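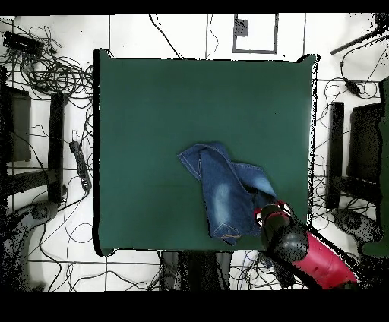
Denim task, head camera, right arm at the cloth. Depth holes showing along the arm edges.

Ticket 147 – speckle around arm in head cam, denim fold set
Queue: Tolham collection cell
Raised by: day operator
Status: open, workaround in place
Priority: was low, now medium

What's wrong

Head camera on the denim fold task is giving black dotted noise round the edges of anything that isn't the table or the floor. Arm is worst. Cloth itself mostly ok. Noticed it while checking episodes before upload to Kendis, no idea how far back it goes. Colour looks fine to me, it's where the depth is missing that the pixels get blacked out.

Why it matters – the training side masks on depth before it crops. If the gripper edge is missing then the contact point is guesswork, and contact is the whole point of this set. Two people have now asked me if it's "just cosmetic". It isn't.

What I expected: a few holes round the chair bases, always had those. Not on the wrist.

Steps to see it

Load any denim episode in the Sketance viewer
Turn on the aligned depth overlay
Scrub to first contact with the cloth
Look at the wrist, then the outside edge of the forearm

Tried so far

Restarted camera service. No change.
Restarted the whole recording machine. No change, and lost the operator login so that was 20 mins gone.
Swapped the camera USB lead for the spare. No change. Spare is now the one in use, please don't put it back in the drawer.
Cleaned the lens, dry cloth only.
Turned the blinds down in case it was glare off the tiles. Maybe slightly better on the floor? Wouldn't swear to it.
Reran the colour/depth alignment with the Hyvönen board. Passed. Error no worse than the September one.

Not tried: firmware rollback. Want a yes from someone first.

Update, 27th January

Went through the batch properly. 99 episodes in it, 6 with holes bad enough that I can't tell where the gripper tip ends. Have tagged those edge_bad and pulled them from the upload. The rest left in for now, can be pulled later if training says so.

Also found the arm parks over the cloth between attempts on some of them, see next one. Separate problem but it makes this one harder to judge, you can't see the fold state with the forearm lying across it.
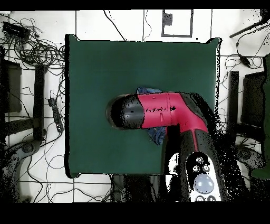
Page last changed: 27th January, by day operator

Forearm right over the cloth, only bits of blue showing above and below the red part. Fringe of missing depth down the right side of the mat as well, so it's not only the arm. That makes me think filter settings and not reflection off the red shell, which was my first guess.

Reply from training side (pasted from chat)

"Can use the ones with fringe on the mat. Can't use the ones where the tip is gone. Please don't fill holes at your end, we want raw depth and will do it here. If the start pose hides the cloth, trim to the first frame where it's clear, or rerecord."

So – no hole filling at our end. I had it on for one test episode, deleted that.

Workaround until fixed

Send the arm to the side pose before pressing record. NOT the default park.
Wait for the cloth to be fully in view, then start.
After each episode check the overlay at first contact. Bad tip = tag edge_bad and redo.
Don't straighten the cloth between takes, drop it fresh each time. Training want the crumples.
Keep the mat where it is. Corners are curling a bit but moving it means redoing the table plane.

Takes longer per episode, I know.

Still to do

4 denim episodes to rerecord where the start pose hid the cloth and trimming left too little. On top of the edge_bad ones.
Compare the depth filter settings on this cell with the other one. Somebody may have chnaged the confidence threshold when the viewer was updated, the date would fit.
Ask Kendis whether uploads already accepted can be re-tagged or need resending whole.
Default park pose to be altered in the task file so it stops lying on the work. Needs its own ticket, haven't raised it yet.
Firmware rollback if the filter comparision shows nothing.

Later same day

Filter settings: threshold here is higher than on the other cell. Dropped it to match and did a short test, arm edge looks cleaner in the viewer but one test isn't a batch. Leaving it at the lower value overnight. Next operator please record as normal using the workaround and note here whether the wrist is whole at contact. If it's worse put the threshold back, old value is in the cell notes under depth.

Leaving ticket open.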